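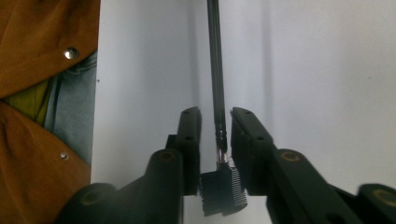 The kit's fingers holding an eyebrow brush and comb by the ferrule.

Posted Dec 30, 2021

Our robotics club has had the Zellach hand-held gripper kit since October, so I figure we've used it enough to say something useful. I help run the after-school group at Vindevwood and we bought 2 of them for the grade eights and nines, at 815 for the pair with spare pads. Not pocket money for a club that sells muffins to pay for batteries!

First, the build. The arms and pads are dark green plastic and they feel solid, and the brass-coloured inserts at the joints are my favourite part of the whole thing. The old Koivisto kit had plain holes and they wore oval by spring – these are still snug. The instructions are a different story. Step 4 shows the left arm the wrong way round, and both teams built it that way before Ronaldo Cruzado (one of our parents, very patient) caught it.

Gripping is where it won me over. The kids have a challenge sheet of awkward little things from the dollar store, and the eyebrow tool is a mean one, with a skinny handle, a bit of metal, then bristles on one side and a comb on the other. They argued for ages over where to grab it. I like the flat pads for this kind of job, though I'd love a rubbery cover in the box. We've been cutting our own out of shelf liner and they peel.

Other gripes: the fingers are chunky, so small hands get tired holding the thing up, and the little screws come in one unlabelled bag. I emailed Brustance, the shop we ordered from, and they mailed more screws within the week, no charge.

Would I buy it again? Yup, for grade seven and up. Younger than that I'd stick with the cardboard and string version for another year. We're hoping to get a third one if the spring muffin sale goes well.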